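Help wanted – glassware and table setup, Stullent Rentals, Stidcombe. 2 people for July, maybe longer. Wash, dry, polish, check rims for chips, pack in crates. Tall tumblers mostly, some stemware. 38 crates on a busy day so you need an OK back. No experience needed, we show you evrything. Paid weekly, lunch included.

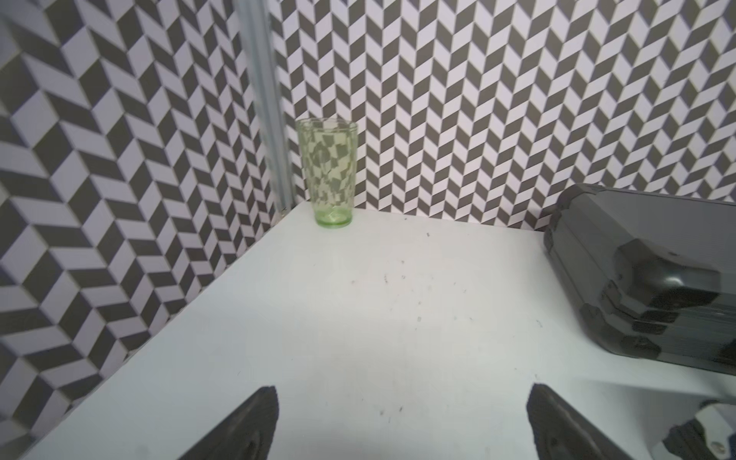 Doina Georgiou says to add that polishing is slow work and people quit over it – cotton gloves help, bring your own if your hands are small.

Early shift only. Call Bram Verbeke at the shop, ext. 344, or just stop in befor noon.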